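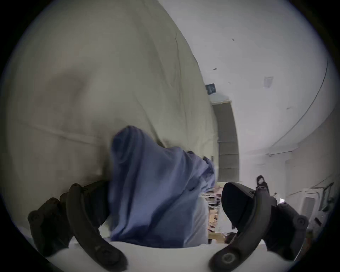 Figure 1. Hand-held gripper pinching a blue cloth, wide-angle view from the tool.

Unit 6: Grasp faults with soft goods
Course notes, Hillside workshop section

Read this before the lab. The case is the Skimasura folding cell, which was shut down for part of July after a run of bad lifts. The cell was trained on demonstrations recorded with hand-held grippers like the one in Figure 1.

What happened
The cell was supposed to pick one cloth from a pile and pass it to the folding table. In a log of 1,000 picks, 22 were marked as good by the controller but carried two cloths. On 16 of those the second cloth dropped into the gap beside the conveyor. The last one wound around the drive roller and tripped the motor overload. No one was hurt. The operator had reached for the cloth before the roller stopped, and that was written up as a separate safety matter.

Cause
The controller checked only finger opening. A thin cloth folded double and two thin cloths give nearly the same opening, so the check could not tell them apart. Kauko Mustonen went through all 2,549 training clips at the Nultdale site and found that many grasps were made low, with the fingertips close to the table. A low grasp on a heap tends to pick up whatever is underneath. In Figure 1, note how near the tips are to the white surface, and the grayish-white layer folded beneath the blue.

Changes made
Grasp height raised for piled cloth.
Weight check added after the lift, before any travel.
Guard fitted over the roller gap, with an interlock.
Clearing a jam now requires lockout. The stop button alone is not enough.

For the lab
Bring the Turcotte fault sheet, filled in up to line 4. Work in pairs. Keep hands out of the fingers whenever the drive is powered, including during setup.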